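Sep 18, 2026

Budget week! I have eaten lunch standing up three days running and my desk is a landfill of quotes, so I'm writing this on the couch with my shoes still on because otherwise it won't get written at all.

The big thing first. Roy gave us the number. He came by before lunch with his coffee and said "2,976" like he was reading me a locker combination, and it took me a second to get that this was the equipment money, all of it, through March. I had been hoping for double. I'd sort of told Analyn it would be double (my own fault, I know, I always do this). She took it better than I did. She just opened the spreadsheet and started deleting rows.

So what did we ask for, back when we were innocent? A third pair of hand-held grippers. A spare headset. Two backpack rigs to replace the ones with the chewed-up straps. More table covers, more cables, a proper charging rack in place of the shelf with the power strip on it. And jaws, jaws, jaws. I could talk about jaws until everyone leaves the room, and this week I think I did.

The jaws are the part that wears out, and every time we plan equipment they end up at the bottom of the list because they look like small change next to a whole gripper. Then we run out and a good gripper sits in a drawer for a week. I made this speech to Roy on Tuesday and he wrote "jaws" on the back of his hand, which I am choosing to take as a yes.

Now the quotes. Gekurano came in first, very polished, with a service plan I had to read twice. Their gripper is lovely. It's also 600 apiece before you add a camera, and a pair with all the trimmings eats half the pot and leaves us with nothing for the boring stuff. Flurken is cheaper and slower, and their sales guy answers every question with a different question. I asked about lead time and he asked what our timeline was. I said that depends on your lead time! We went around like that for a while. I like him anyway.

Analyn's idea, and I think she's right, is to skip the third pair altogether. Buy two single grippers from Flurken as spares, put a real chunk into jaws and straps, and wait until March for anything with a headset on it. I argued with her over it all through Wednesday afternoon, mostly because I wanted the shiny ones, and then I went home and did the sums at the kitchen table and she was right by a mile. I hate the kitchen table. It always sides with her.

What got me off the fence in the end was just going and working a bit. I've been so deep in part numbers that I'd half forgotten what the stuff feels like in the hand, and a price sheet can't tell you that your wrist is going to complain before the battery does. Weight should be on the comparison sheet and I've added a column for it. Also whether you can get the jaws off without hunting for the tiny screwdriver. (I bought a tiny screwdriver. With my own money. It's on my key ring now and it's staying there.)

I pulled a picture to go in the request, since Roy's boss over at Irstead has never set foot in our place and keeps calling the grippers "the claws." She signs the thing, so she may as well know what a claw looks like. I went with one that has the flowers in it because they make us look like civilized people.

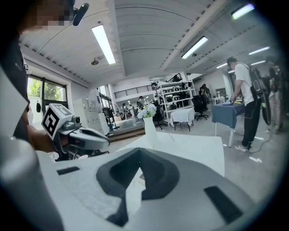
*Two grippers over the white table, and a backpack rig at work across the room.*

I stuck it on page one, right over the table of costs. Analyn thinks it should go on the last page, after the money. I think if you see the money first you stop reading. We'll see who wins, I saved it both ways.

Other things to remember for Monday:

- Ask Flurken if jaws come in packs or only as singles, and get it in writing
- Straps: does the Gekurano strap fit the rigs we have now? The drawing says yes, the small print says something else
- Shipping! I left shipping off completely last year and it came back to bite me
- Find the old invoice for the table covers, I swear it was in the blue folder

The charging rack is dead, by the way. I fought for it and lost. Analyn says we can live with the power strip until spring, and if I label the plugs I'll stop minding. I've bought labels before and I still mind.

Called Asabe on the drive home and told her the whole saga, and she said it sounded exactly like her year buying ovens for the school kitchen: everyone wants the oven and then there's no money for trays. Yes! Trays! I'm stealing that for the meeting. She's coming for dinner tomorrow and I've promised not to say the word gripper until dessert.

Shoes off now. There's leftover rice and I'm going to eat it sitting down.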